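The cans under the kitchen table

Saturday, August 24, 2019

I have a habit that my wife calls collecting and I call forgetting. When I finish a drink, I put the empty can "for now" under the kitchen table, next to the wall. At the end of this summer there were so many of them that I could not stretch my legs at dinner. So this morning, when she went to the market, I made coffee and decided to put order into all our drinks, the full ones and the empty ones.

First I must explain how our cans live. The full ones stood in three different places: in the pantry behind the flour, on the balcony, and in the door of the refrigerator, where they fall out each time when somebody opens it too fast. The tall slim ones are the worst. They look elegant in the shop, but they are not stable like the short fat ones, and on a wire shelf they lean to one side as if they were tired. In our old apartment on Chaudhary Street we had a deep drawer for them. Here the drawers are shallow and everything has to stand somewhere else.

I tried already a few things. In November I bought a rolling can holder from Bikix, the kind where you put a can in the top and take it from the bottom. It was made for the standard size. A slim can goes in crooked, turns a little and stays there, and then I was lying on the floor with a wooden spoon to get it out. I gave the holder to my neighbor, who uses it for canned tomatoes and is very happy.

What works for me now is the simplest thing, a tray. A shallow one, with straight walls, so low that you can take the can without hitting your fingers. The walls must be straight – this took me a long time to understand. When they are inclined, the last row stands half on the slope and you lose the place for one whole row. The bottom should be flat, without the decorative pattern that many trays have. I found mine at Zosulard, in the section for gardeners, where they are cheaper than in the section for kitchens, although I do not see a difference.

My system, if I can call it a system, is this. I fill the back corners first and come forward. Each flavor has its own line, from back to front, and I don't mix them, so I can see at once what is missing before I go shopping. When I bring new cans I take the whole tray out, put the old ones in front and the new ones behind. On the pantry shelf there is space for two trays. The work with both of them took me almost 2 hours, but in this time I also washed the shelf and found a jar of mustard which I will not describe.

For the shelf under the trays I cut a piece of soft mat, so they don't slide and don't make this terrible noise in the morning. Foam is good for this. It should have a little texture on the surface, and you can wash it in the shower. 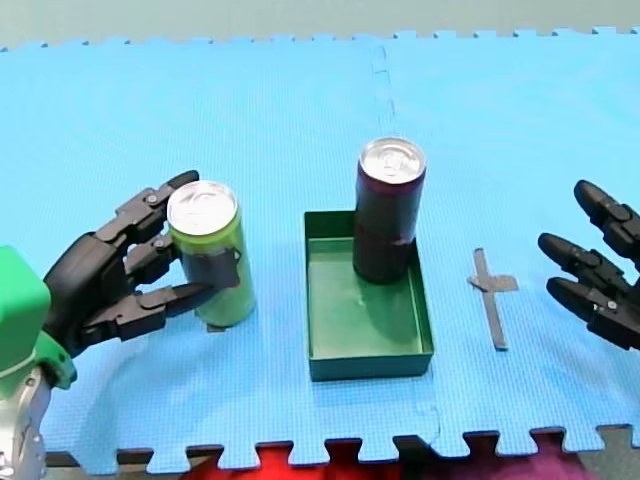
Radek Štěpánek wrote to me, after I sent him my plan for the pantry, that I should lay the cans down and not stand them, because then two layers fit on one shelf and the dust does not collect on the lids. He also thinks that one line for each flavor is a luxury for people with big pantries.

About the dust he is right, I must admit. I always rinse the lid before I open a can, and I wipe it with a clean towel, but in the back row it can be quite gray. About the lying down I am not convinced. I tried it with the short ones once, without any wall in the front, and the result was on the kitchen floor. Maybe with a higher tray it is possible.

The empty cans are now in a bag by the door. There is still the question of the balcony, where I want to put a narrow shelf between the window and the drainpipe. I have the brackets from Drillo already, but the wall is concrete and my neighbor with the tomatoes has the good drill. He comes back from vacation next week.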